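Spacing out the training day: an interview on refresher intervals

Osomgate supplies workplace training to mid-sized employers, mostly in warehousing and food distribution. For the past two years its head of course design, Niloufar Hassanpour, has been moving clients off the full-day induction and on to short sessions held at fixed intervals. We spoke to her at the company's offices, where Wenceslao Figueroa, who handles assessment, joined us for the second half.

Hassanpour starts with the forgetting problem. "A client books a full day in April, everyone passes the test at four o'clock, and the certificate goes in the file," she says. "The test measures what a person can repeat the same afternoon. The employer is paying for what they can do in the autumn."

Her approach is to cut the day into 14 sessions. Each has one objective, written as a task the learner must complete without notes. The first part of every session is a recall exercise on earlier material, done before any new content is shown.

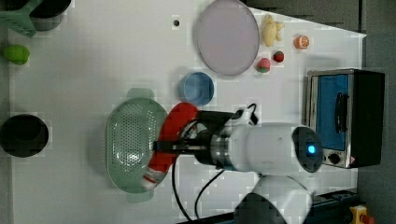
The recall exercise is the part clients most often ask to drop. Hassanpour will not remove it. "It looks like lost time on the schedule. People get answers wrong and they find it uncomfortable. The effort of retrieving the answer is what fixes it, so if you replace it with a recap slide you have kept the minutes and thrown away the effect."

Intervals between sessions widen as the course goes on. The first two sessions fall in the same week. By the end of the course the gap is 10 working days. Osomgate tried equal spacing with its first clients and found that learners arrived at session two having lost too much to attempt the recall task at all.

Scheduling is handled in Standance, a rota tool that most of the clients already had. Hassanpour describes it as adequate. It can hold a session against a shift pattern and move it when the shift moves, but it cannot enforce a minimum gap, and supervisors under pressure tend to bunch the missed sessions together at the end of the month. Her team now checks for this by hand.

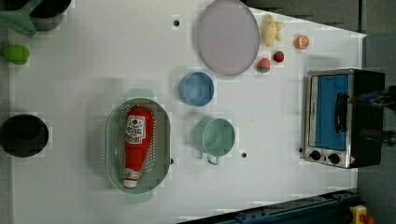

Interview by Anis
Friday, September 6, 2024
Filed under: Course design, Assessment

Figueroa's concern is with what gets recorded. Under the old format each learner produced a single score. Under the new one, a client with a large site can generate 1,000 recall results in a quarter, and he says most training managers have no use for them in that form.

"They want to know who is safe to work alone on a task," he says. "So we report by task. If someone has completed it unaided at three separate sessions, it shows as held. If they miss it once after that, it goes back to open and the supervisor gets a note. There is no overall mark."

He accepts that this makes comparison between sites harder. Moradi, a distributor that adopted the format last year, asked for a league table of depots and was given a list of open tasks by depot. "They were not pleased at first. A depot with many new starters will always have more open tasks. A ranking would have told them which depots were recruiting."

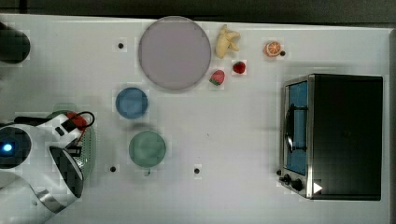 What supervisors need to do

Both say the weak point is the supervisor. The sessions are short enough to be run on site by a team leader, and team leaders are rarely taught how to question. Hassanpour lists the usual faults: answering their own question after a few seconds, accepting a nod, and always asking the same confident person.

Osomgate now gives team leaders a half-day of practice before a course begins, with a follow-up visit after the fourth session. The practice covers waiting for an answer, asking for a demonstration in place of a description, and writing down errors as they occur. Figueroa would like a second visit near the end, but few clients have agreed to pay for it.

Asked what she would change, Hassanpour says she would write fewer objectives. "We still carry over items from the old day because they were on the old slides. Some of them are never used on the floor. I would take those out before touching the timetable again."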